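Re: [gurkberg-users] grip force drops to zero mid-transfer
16 November 2024

> Same fault on the Vernilance cell, cycle 682. Controller reports
> "grip OK" and the part is gone. Is it the linkage bolts?

Not the bolts, in our case. Ours were at torque. The force estimate freezes when the wrist bus drops 3 packets in a row, and the state machine keeps the last good value. Wrist view from our test cell, white cylinder at the fingers: 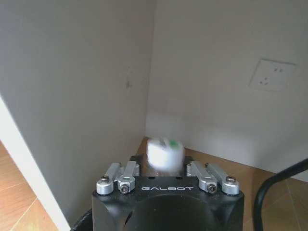 Workaround
Set the stale-data timeout to stop the arm, then rerun homing. Do not reach in before the drives are off.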